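The robot has its own induction folder
August 24, 2023

I work in household returns at Pernham, in the building by the ring road that still has Van Beek painted on one end. We used to handle returns by hand. Now a robot is going to do it, and four of us have been moved upstairs to teach it manners.

Mostly this means watching it practise in made-up rooms on a computer. A rendered armchair costs nothing to drop, a point management made twice in April. My job title has changed to Task Reviewer. My pay has not noticed.

A morning's clips from the simulated house:
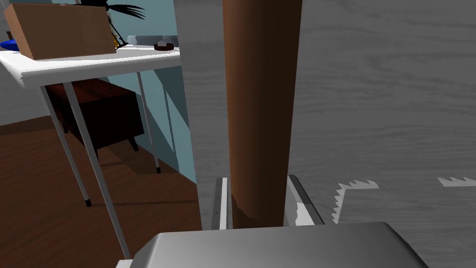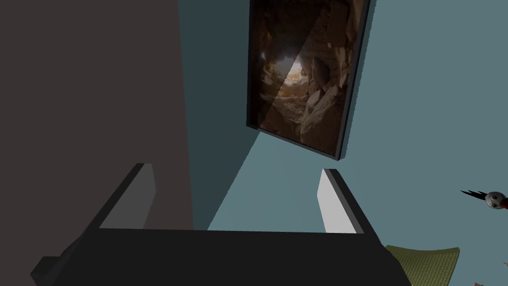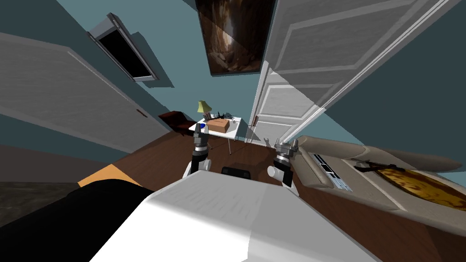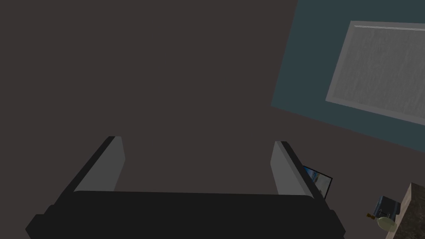

What it does to the day

I used to walk miles and complain about my feet. Now I sit and complain about my neck. The target is 288 clips a shift and I managed 227 on Tuesday, so you can see which of us is the bottleneck.

I miss the lifting less than I expected. I do miss the talking – you can chat over a pallet, but it's hard to chat while deciding whether a gripper is well placed or just near something. We've ended up with a sort of library hush, broken by someone swearing at a cave painting.

The Clernusside depot gets the real machine first, then Brasanthorpe, then us. Everyone has been promised a role afterwards. I asked what mine was and got a link to a course, 400 slides long, with a quiz. I'm on slide 31 and there's been one joke so far, about toasters.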